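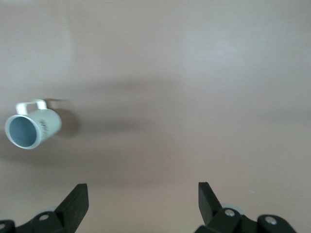 How slow does the arm have to go when someone is inside the tape?

Teach speed only, pendant in hand, the other person stood outside with a hand on the stop. Same for every cell, Weltbridge or ours, and it doesn't matter if it's "just a quick nudge".

2026-08-27 – bench notes, Dunmore cell

Going through the rules sheet again before the Zarnport lot get their copy. June version is out of date in at least three places, don't print it. Notes as I go, will tidy later (or won't).

Tape line. Measured from full reach with fingers open, then 45 cm on top. Old sheet measured from the wrist, wrong, fingers stick out well past that. Redo the floor at Falero as well, they copied ours.

Stop button. Press test at start of every session, both buttons, write it in the log. Pressing one and assuming the other doesn't count. If either sticks the cell is off until it's swapped. Found two days in the log with a tick and no initials – ticks on their own no longer accepted.

Mug task. Mug on its side is a valid start pose, keep it in the set. Rules for it:
– operator does not reach in to stand the mug up while arm is enabled. Disable, wait for the light, then reach in.
– handle up or handle flat both allowed, note which in the log
– no chipped mugs. Check the rim by eye first, by finger after, gloves on
– if it rolls over the edge let it go. Do not catch it. Put this in bold on the sheet

Last one sounds daft but it's the one I'd most like people to read. Reflex is to grab, and the grab goes straight through the arm's space.

Grip force. Limit stays where it is for ceramic. Somebody had raised it on the Falero profile for the metal cans and never put it back, so every profile now needs its own name and the date it was changed. No more "default2". Load profile, read it out loud to the second person, then enable. Takes ten seconds.

Finger screws. Check by hand with the driver every 2,000 cycles, sooner if there's any play at the tips. Counter says 1,565 since last check so not due yet, but will be inside the week at this rate. Put a paint mark across each screw head when it's done up, then you can see if one has crept. Weltbridge already do this. We keep saying we will.

Wrist camera. Wipe the lens before the session, dry cloth, not the sleeve. Blurred stills: keep them if the pose can be made out, bin them if not, and say so in the log either way. Don't quietly delete. Had an arguement about this last month and the answer was keep, so writing it down.

Surface. Clear the table before the first run, only what's on the task card goes on it. No tape rolls, pens or spare screws parked at the back "out of the way". Crumbs and bits get wiped off between runs, the small stuff gets picked up as an object now and then and wastes an afternoon.

Handover. Person leaving writes down three things: profile loaded, anything odd, anything not finished. Person arriving reads it before touching the pendant. Verbal handover is fine on top of that, not in place of it. 8 entries since the last clear-out with nothing but "all ok" in them. Not good enough, all ok with what.

Asked whether new starters can run the cell alone after the first day. Sheet doesn't say. My view no, five sessions paired first then signed off, but it needs agreeing with Zarnport as they have fewer people and will moan. Left it blank with a question mark.

Still to do
– redraw tape diagram from finger tips
– bold line about not catching
– rename profiles, both sites
– paint pen, ours has dried up
– find out who has teh laminated copy of the old sheet and take it off the wall

Light on the Dunmore pillar takes a good second to change after disable. Wait for it anyway. Add to sheet under reaching in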